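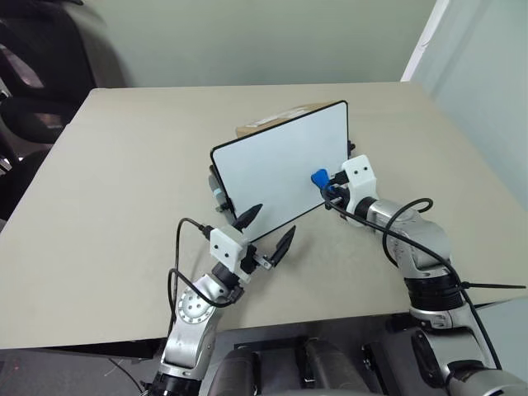
Bench notes, June, after lunch

Back on the whiteboard tablet stand today. I keep calling it a tablet and it keeps getting written down as a tablet, so whoever reads this, I mean the flat board with the pale face and the black border, and the question is still what angle it should lean at on the big beige table. Too upright and I get glare straight in the eyes from the overheads. Too far back and I have to stand over it like I'm reading a menu.

Cleared the table first, mostly. The brown cardboard box stayed where it was behind the board because I couldn't decide if we're sending the Ketilsson sleeves back or keeping them. (If anybody has an opinion, write it in the margin, please!) I'd like that box gone by the end of June either way.

The angle itself: I like it leaning back a bit, face turned off to the left, so you can read it from a chair and also when you walk up from that side. Tried it flat again this morning and hated it, everything you put down near it ends up on top of it.

Support. The Dilmont one is fine for weight but it creeps. I set it, go get coffee, come back and it's a hair lower, or I think it is, and then I spend ten minutes wondering if I'm imagining things. So I put a strip of masking tape on the table at the foot and a pencil line on it, and I'll check the line at 2 and again before I go. The Lirura people say their hinge holds for 100 open-and-close cycles before it needs tightening. That sounds low to me for something that gets moved all day long, but I'll try it when it shows up.

Also the tabletop. I do love the matte surface, it doesn't throw light back up at the board the way the old one did, but it shows every greasy thumb. Wiped it down with the Vatier cleaner and it left a faint haze near the front edge, so plain water and a rag from now on.

To do:
Order 8 more rubber feet, the soft kind
Ask about the sleeves, again
Find the good level (it was in the drawer under the window last time)
Try the board on the other side of the table with the blinds down

2 o'clock: line hasn't moved. Leaving it set up overnight, please don't tidy it away.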